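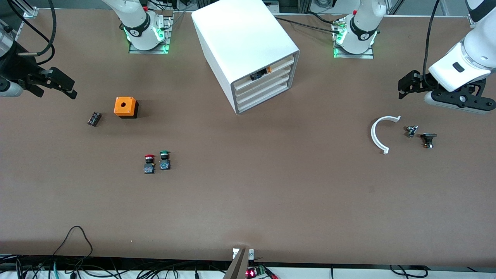
The two-arm bench at Cotthorpe, with the drawer cabinet, push-button switches and orange box used in the assembly task.

Published results in robot assembly still lean too heavily on a single number. When our group at Cotthorpe reported on Gravex, our method for learning from human demonstrations, readers asked first for the success rate. We gave it: 513 completed trials out of 1000. We would ask them to look next at the failures.

A rate says little about what a policy has learned. Of the failed trials, 300 ended before either arm had a firm grip on a part. Those are errors of seeing and reaching, and more demonstrations may well reduce them. The rest came later, during alignment, and they call for a different remedy. 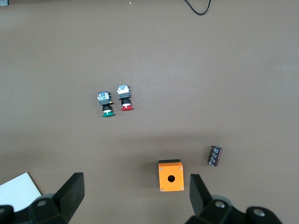
Gripper view of the green and red switches and the orange box.

Hidayah Chong and Bayu Hutapea, who labeled the trials, argued that each failure should be published with its stage and its wrist video. I agree. The labeling took 2 people most of November – a modest cost next to that of collecting the demonstrations. Journals and funders should require it. A laboratory in Brenerville that wishes to repeat our work needs to know where it broke down, and our average alone cannot tell them.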